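Trulldale League Manager: Club Guide
Section 6. Registering a player transfer

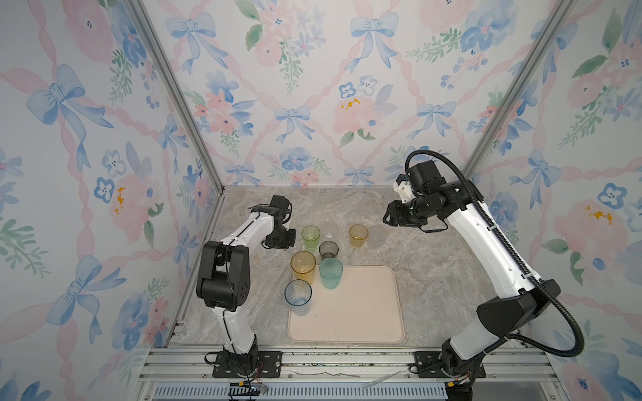
Use this section when a player moves from one club to another during an open window. Loans are covered in Section 7. You need a club secretary login. Coach logins can view transfers but cannot submit them.

Before you start

Have the player's registration number and a signed release form from the old club. The form must be a PDF. Photos of the form are rejected at upload.

Starting the transfer

1. Sign in and open Squad, then Transfers In.
2. Select New Transfer.
3. Enter the registration number and press Find. Check the name and date of birth before going on.
4. Choose the squad the player is joining. A player can be listed in no more than 2 squads.
5. Enter the transfer fee. For a free transfer, enter 0. Do not leave the box blank.
6. Attach the release form and select Submit.

The status changes to Waiting for Release. The old club's secretary gets an email and has to accept in their own account.

Note: Fees over 1,000 go to the league office for a second check. Guangming Fu handles these. The status reads Office Review until he clears it.

Caution: Do not put the player on a team sheet until the status reads Registered. A match played with an unregistered player is recorded as a forfeit, and the system applies this without a prompt.

If the player does not come up

Try the number without the leading zeros. Players who moved over from the old Visser database kept their numbers, but some were typed in with a space at the end. If that fails, search by last name. For names such as Van Dijk or Van Loon, type both words.

Canceling

Open the transfer and select Withdraw. You can do this any time before the old club accepts. After that, only the league office can reverse it, and the player stays off both team sheets in the meantime.

Window dates

The summer window opens Mon 25 May. The winter window is in December, and its dates are posted under Notices.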